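How to Make Quick Pickled Cucumbers and Onions

If you have never made pickles because you thought you needed a canner, a cellar and a free weekend, I'm so happy you landed on this page! Quick pickles live in the fridge, they take less time than a pot of rice, and they wake up pretty much everything you put them next to (grilled cheese, beans, cold chicken, eggs, more eggs).

I started with the basic brine on the back of an old Arthorpe Market flyer and have been fiddling with it ever since. What follows is the version I make every week from late spring until September, when the good cucumbers run out.

What you need

3 small, firm cucumbers, the bumpy kind if you can get them
1 red onion
1 cup white vinegar (5 percent acidity)
1 cup water
1 tablespoon kosher salt
2 tablespoons sugar
2 cloves garlic, smashed
1 teaspoon mustard seed
A few sprigs of dill
2 clean pint jars with lids

Step 1. Slice

Wash the cucumbers well and cut a thin slice off the blossom end, the one opposite the stem. There are enzymes in there that can turn a pickle soft. Slice the rest into coins as thick as two stacked quarters. Cut the onion a good bit thinner, in half moons, and pull the layers apart with your fingers.

Step 2. Pack the jars

Garlic, mustard seed and dill go in first. Then layer in the cucumbers and onion, pressing down as you go. You want them snug, but leave half an inch at the top of each jar. Leftover slices? Eat them with salt while you wait for the brine.

Step 3. Make the brine

Put the vinegar, water, salt and sugar in a small pot over medium heat and stir until everything dissolves. It only needs to come to a simmer. Don't lean over it and breathe in (I do this every single time).

Step 4. Pour and cool

Let the brine sit off the heat for five minutes, then pour it over the vegetables until they're covered. Tap the jars gently on a folded towel to bring up any air bubbles, and top up with more brine if the level drops. Let them cool on the counter, put the lids on and move them to the fridge.

The onions are good in an hour and they turn the most wonderful pink. The cucumbers want a full day, and I think they're at their very best on day 3.

How long they keep

Two weeks in the fridge, always covered with brine. These jars aren't sealed for the pantry, so please don't store them on a shelf. Use a clean fork every time you go in.

Things to change

Swap in apple cider vinegar for a rounder, sweeter jar. Add a sliced hot pepper. Use caraway in place of mustard seed, like they do at Gál, the little deli where I first had pickled onions on buttered rye and went back for a second plate. Carrots work too, cut into thin sticks, but give them an extra day.

To serve, lift the slices out with a fork, let them drip over the jar for a few seconds, and spread them in one layer on a shallow dish. A little fresh dill on top and you're done. Save the leftover brine for potato salad dressing!
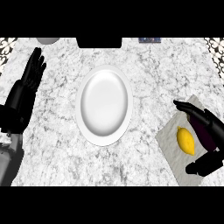

An oval white plate on a marble counter.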